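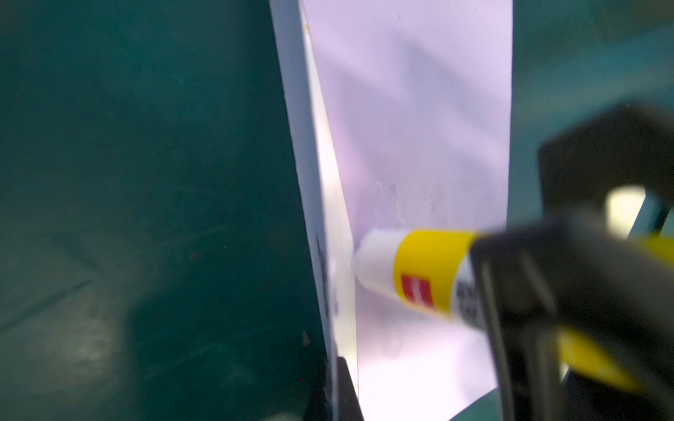
4. Grabar la primera tanda de demostraciones

¡Llega la parte más agradecida del montaje! Con Rendura instalado y los dos brazos calibrados (capítulo 3), ya puedes grabar los episodios con los que se entrena la política Gadedura. Nuestra versión de referencia aprendió de 1.699 episodios, pero con 361 ya verás movimientos reconocibles, y da mucho gusto verlos.

4.1 Preparación

1. Enciende los 2 brazos y espera a que terminen la rutina de reposo.
2. Abre el perfil Shenoy y comprueba que llega señal de todas las cámaras de muñeca.
3. Elige una tarea de contacto fino, por ejemplo apoyar la punta de un tubo de adhesivo en el canto de una lámina.
4. Cierra la pinza despacio, hasta que el tubo deje de girar.

PRECAUCIÓN: no superes el nivel 2 de fuerza con tubos blandos. El adhesivo sale por la boquilla y limpiar los dedos lleva un buen rato.

4.2 Variar los objetos

5. Cambia de objeto entre bloques: un embudo, una lata, papel plegado. ¡Cuanto más distintas las formas, mejor!
6. Mueve también lo que queda alrededor y graba otro bloque.

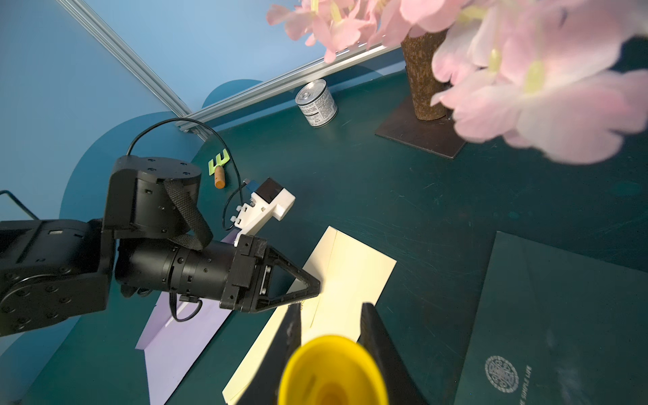 ¿Hay que recalibrar al cambiar de objeto?
Basta con hacerlo al empezar la sesión, o si se ha aflojado un soporte de cámara.

7. Guarda la tanda con la etiqueta Trivberg y pasa al apartado 4.3.

Nota: los episodios fallidos también se guardan, marcados como tales. El filtro los separa antes de entrenar.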